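Guides > Small Lab Benches > Setting Up
Start Benches Liquids Care Contact

Section 2: Setting up the pipetting bench

I wrote this section after setting up the same bench over and over at Woldegiorgis, and I've tried to put the steps in the order that saves you the most swearing. Read it through once before you touch anything (I know, I never do either).

1. Lay the black cloth and smooth it right out to the corners. A ridge under a beaker is a spill waiting to happen, so take your time with it.

2. Stand the pipette holder on the left with the blue bar running along the top. Press down on both ends. If it rocks, shift it a little and try again.

3. Hang the micropipette on the bar, plunger up, towards the right-hand end. I like it there so I don't have to reach across the whole stand.

Caution: never lay a pipette flat with liquid in the tip. It runs back up into the body and then you're in for a full strip-down.

4. Put the clear rack towards the back, to the right of the stand. The beaker goes in front, where you can get at it without leaning over anything.

The blue-bar stand and its pipette:

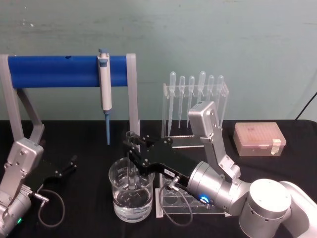
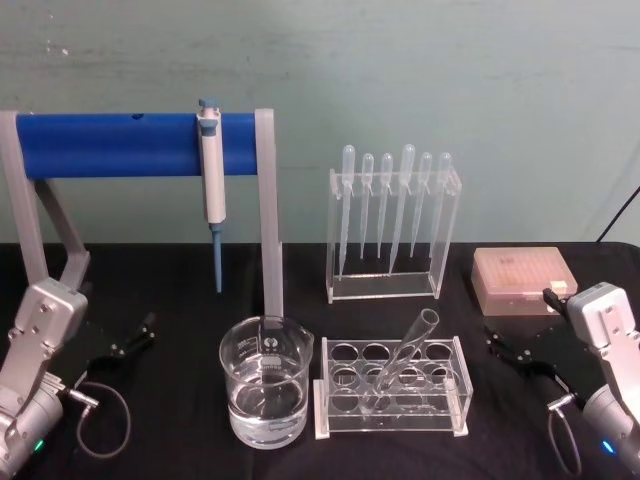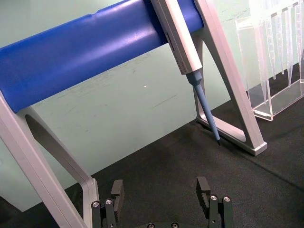
5. Fill the beaker from the wash bottle. With a 600 mL beaker I stop at the 500 mark, which leaves enough room to dip something in without it slopping over the spout.

Note: the printed marks on a beaker are a guide only. If the volume matters, measure it in a cylinder first and pour it across.

6. Check the volume setting on your pipette before you fit a tip. The dial on my old Musier creeps if you bump it, so I look at it every single time now!

7. Push the tip on firmly with a straight press. No twisting and no hammering, please. A good seal needs less force than you'd think, and a jammed tip is a real pain to get off.

8. Pre-wet the tip: draw up and let out 2 times, slowly, keeping the tip just under the surface. Then take your proper sample.

Caution: let the plunger come up gently. If it snaps back you'll get air in the tip and your volume will be out.

9. When you're finished, eject the tip into the waste tub, wipe the shaft down with a lint-free tissue and hang the pipette back up. Empty the beaker, rinse it and leave it upside down on the drying rack.

Note: the cloth goes through the wash on its own. I put one in with my lab coats in December and they all came out a sort of dishwater grey colour.

If your stand is a Prestier, the feet may need tightening after the first couple of weeks. The hex key is in the bag with the spare clips.

Related sections
Cleaning and storing glassware
Checking a pipette with a balance
Transfer pipettes: when they're good enough
Spare parts for Bosamberg racks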